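Community > Gronow Hall > Minutes and agendas

We use cookies to remember your settings. Accept / Manage

GRONOW HALL USERS' GROUP
Minutes of general meeting, 8 Dec 2018, small meeting room

Chair: Heledd Watkins
Apologies: as per sign-in sheet

1. Previous minutes
Accepted with one correction. The kitchen key deposit is $30 and should not have been listed as a fee.

2. Accounts
Balance at the end of the month was $647 after the power bill. The Neller grant of $1,000 has been approved but had not reached the account at the time of the meeting. Chair to follow up in writing.

3. Roof and gutters
Hastico inspected the eastern side and recommends replacing the gutter above the side door. Their quote covers labour and disposal but leaves out painting. Members asked for a second quote before any money is committed. Zosent to be approached. The downpipe at the rear can be cleared at the next working bee.

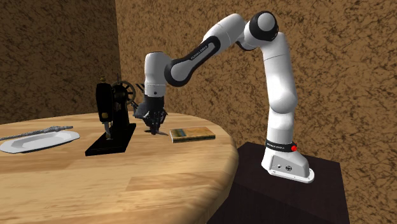
The question of the water tank was also raised. Members were in favour of connecting it to the new gutter, provided the overflow is directed away from the neighbour's fence. Left until both quotes are in.

4. Bookings
Two groups have asked for the same Thursday evening slot. The existing hirer keeps the time until March, when all regular bookings are renewed. The other group will be offered an earlier start on the same day. Hirers are again asked to stack chairs along the back wall and take their rubbish home.

5. Heating
The wall heater in the main hall is slow to light. Service to be booked before the cooler months. No objection to the cost coming out of maintenance.

6. General business
The colour of the front door was discussed. Dark green preferred, no decision made.
Lost property will be given to the op shop if not claimed by the next meeting.

Next meeting: first week of March, same room. Agenda items to the chair beforehand.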